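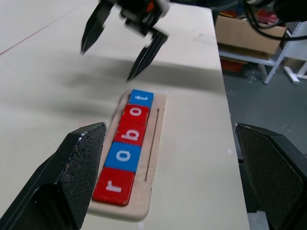
现在到底有没有能买回家干家务的机器人?
单项的有,全能的还没有。扫地、擦窗、割草这几样,市面上的机器已经挺靠谱了,我自己家就用着扫地的。可你要是想买一台回来,早上叠被子、中午洗碗、晚上顺手把孩子的玩具收进盒子里,那还得等。能做其中某一步的样机我见过不少,能从头到尾做完、而且放在谁家都能做的,我还没见过。

你是谁?为什么写这个页面?
我在 Boltthorpe 一家小零件厂做了很多年产线排班,后来转去给小工厂和养老公寓看自动化方案,就是人家说“这个活能不能让机器干”,我去看一圈,回来写几页纸。同样的问题被问了太多遍,每次都在电话里从头讲,嗓子受不了,干脆写在这里。我会隔一阵子回来改,一月份刚大改过一次,把叠衣服那段整个重写了。

为什么演示视频里什么都会,到我家就不行?
因为你家没有摆好!演示的桌面通常很干净,东西就那几样,灯也是固定的。你家餐桌上有半杯水、一张揉皱的收据、孩子的彩笔,旁边还趴着一只猫。人看一眼就知道哪个该收哪个别碰,机器得一样一样认,认错一样后面全歪。我去看方案的时候有个坏习惯,喜欢趁人不注意把东西挪两厘米(对方工程师一般会瞪我),挪完再让它做一遍,这时候看到的才比较接近真实水平。

收玩具、摆积木这种小孩都会的事,机器也觉得难吗?
难,而且难的地方和人想的不一样。把一块积木捏起来,对现在的夹爪来说已经不算大事。麻烦在后面:要放进一个窄窄的托盘里,跟旁边那块贴紧,不能歪,不能把已经放好的顶出来,字母还得朝同一个方向。人做这个靠手指肚上的感觉,稍微一推就进去了。机器要么靠摄像头看,要么靠力的反馈,两样都差一点点的时候,它就会在那儿反复试,看得人心急。
所以我很喜欢拿字母积木当考题。颜色鲜艳,拼错了一眼就看得出来,东西也便宜,摔了不心疼。

两只手臂比一只好吗?
看活。拧瓶盖、叠毛巾、撑开垃圾袋,这些一只手真的很别扭,你自己背一只手试试就明白了。只是把东西从左边挪到右边的话,一只就够,第二只白花钱,还多一个会互相撞的东西。两只手臂对着同一个小物件干活,谁先进、谁让开,这个配合是要专门调的。Charmaine Botha 在 Clastville 给包装线做过双臂工位,她跟我讲,调“别打架”花的工夫比调“抓得准”还多,我听了一点都不意外。

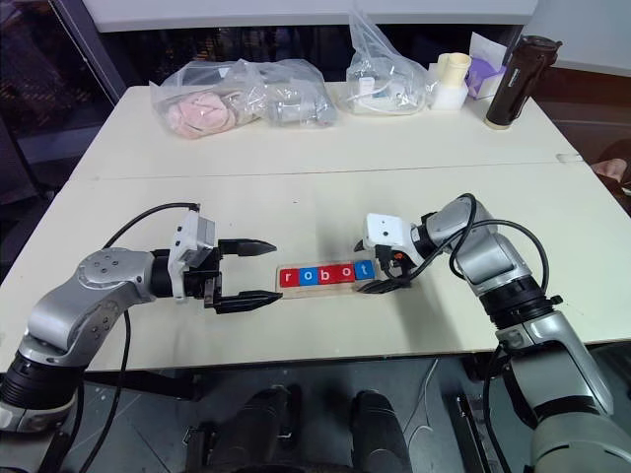

拼着“robot”的字母积木,两侧是两只机械臂的夹爪

手腕上为什么还要装摄像头,头上有一个不就够了?
头上那个看全局,可手一伸过去就把东西挡住了,偏偏最需要看清楚的就是那一刻。手腕上的跟着手走,离得近,能看见指尖和物件之间还差多少。代价是手腕变大变重,多一根线(线真的很烦,甩来甩去会勾东西),钻进橱柜深处的时候还容易磕到。如果你家主要想让它掏洗碗机,记得问一句手腕有多宽。

工厂里的活是不是比家里容易?
总的来说容易一些,环境你可以管。地上能画线,料盒能固定,零件每次从同一个口出来。我帮 Shevchuk 看过一个装盒工位,他们的产品有289种,听起来吓人,其实常走的就那么几款,我们让机器只管常走的,剩下的还是人来装,大家都松一口气。家里反过来,每样东西都只有一件,每次都放在不同的地方。
不过工厂有工厂的苦。家里的机器慢一点没关系,你去上班了它慢慢叠。产线上慢两秒,后面全堵。

怎么判断一台机器是真会干,还是只会演?
我一般问这几件事,你也可以照着问:
连续做多少次才停下来叫人?要听数字,别听“很稳定”。
停下来以后谁去处理,要多久?
中间有没有人在远处遥控?(遥控没什么丢人的,但你得知道。)
换一个没见过的杯子行不行?
失败的记录能不能给我看?
最后一条最管用。Inov 那边有一次给我看过他们收餐具的测试表,2000次里有1210次全程没有人插手。销售觉得这个数不好看,想跳过去,我倒是因为这张表多留了一个下午,把剩下那些失败的一条条翻完了。勺子叠在一起分不开的占了一大堆,还有几次是盘子太靠桌边。知道它在哪里会卡住,我才能告诉客户这东西放哪里合适。

叠衣服呢?我就想要一台叠衣服的!
我懂,我也想要。布料大概是家里最折磨机器的东西,每次拎起来形状都不一样,袖子还会自己缠到里面去。毛巾现在叠得还可以,T恤有的能叠,卫衣带帽子的我看过一次就不想看第二次了。速度也得说一下,我掐表看的那台叠一条毛巾要4分钟,中间还停下来想了想。你要是不赶时间,倒也不是不能忍。
床单就先别问我了。

家里有老人,能不能让机器帮忙照看?
递水、捡掉在地上的遥控器、提醒吃药,这些我觉得可以开始试。扶人起身、洗澡这一类,我现在一律劝人别用,出一次错就太多了。Naledi Pillay 在养老公寓做了很久护理主管,她给我的建议是先从推车送毛巾、送餐盘开始,机器离人远一点,大家习惯了再说别的。她们那层楼的老人给送餐车起了外号,还会给它让路,挺好玩的。

买之前家里要准备什么?
先看地。门槛、地毯边、拖在地上的电线,这几样能劝退一大半带轮子的机器。再看光,背光的厨房摄像头很吃力,多装一盏灯往往比换型号有用。常用的东西给它们固定个位置,盒子上贴个大点的标签,哪怕最后没买机器,家里人找东西也快。
还有就是留块地方给它充电。好多人忘了这一条,最后机器睡在走廊中间,半夜起来踢一脚,疼的是人。

会不会把我的工作抢走?
我去过的小厂里,机器来了以后,最先没的是弯腰搬箱子和一整天贴标签这种活,做这些活的人有的转去看机器,有的去了检验,也确实有人没有留下来。我没办法拍胸脯说大家都没事。我能做的就是每次写方案都加一页,写清楚原来那个岗位的人接下来做什么,这页空着,我就不签字。

我的问题这里没有,怎么问你?
页面底下有留言框,写清楚你想让机器干什么活、在什么地方干、一天大概干几次,有照片更好。晚上9点以后我不看留言,第二天早上喝咖啡的时候一起回。只写“求推荐一款”的我真的没法回,多给我两句嘛!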